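Pusher arm, project report (second draft)

What we set out to do
Build a small arm at the Triltaldale shared workshop that slides a named block to a named spot. No gripper. Just a rod on the end, pushing. We called it Alva quite early on and it stuck. Arm parts came as a Kanudetti kit, second hand, two joints already loose. Control software is our own apart from the motor library.

Budget and time
Tutor's limit was up to 169 pounds for everything not already in the workshop. We kept under it, mostly by not replacing the power supply, which I would do differently now. Evenings only, finished in November.

The table
First version ran straight on the perforated table top. Bad idea – smaller blocks kept catching on the holes and turning round. Fixed a wooden board over it instead and the pushes got much straighter. The board has stripes, pale and a bit darker, and these confused our colour threshold for yellow untill Amparo moved the whole lot over to hue and ignored brightness. One evening's work, should have been done first.
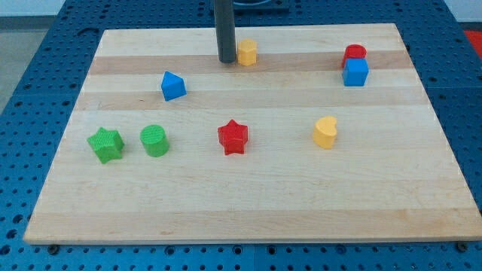
Alva project, workshop report
Text: Ayantu Beyene
Build and wiring: Amparo Grajales

The blocks
Plastic, mixed shapes. Reason for the mix is that colour on its own isn't enough to pick a target. There's a green star and a red star, a green cylinder and a red one, so the command has to carry both words and the program has to use both. Early on it only used the first word it recognised. "Push the red star" went to the red cylinder as often as not.

Cubes are easy. Flat side, push in the middle, goes where you want. Stars are horrible, rod slips into the gap between two points and then drags the thing sideways. The heart does the same on the notch side. For these we work out the outline and choose a contact point away from any dent. Works most of the time.

Blocks standing close together are still a problem. When the blue cube hides part of the red cylinder the outline comes out wrong and the rod aims for the wrong place. We didn't solve this.

Testing
Planned 1,000 pushes. Got to 546 before the shoulder motor started skipping, then ran out of time. Logs are on the Flokix drive with the code. I haven't split the results by shape yet, Amparo has the script for it.

Height of the rod matters more than we thought. Too high and it tips the taller blocks, too low and it scrapes the board. We ended at 2 mm clearance and re-zeroed at the start of every session, becuase the loose joint drifts.

Still to do
– new shoulder motor
– second camera angle for hidden blocks
– proper stop button, the current one is a switch on the extension lead
– write up the calibration steps so someone else can run it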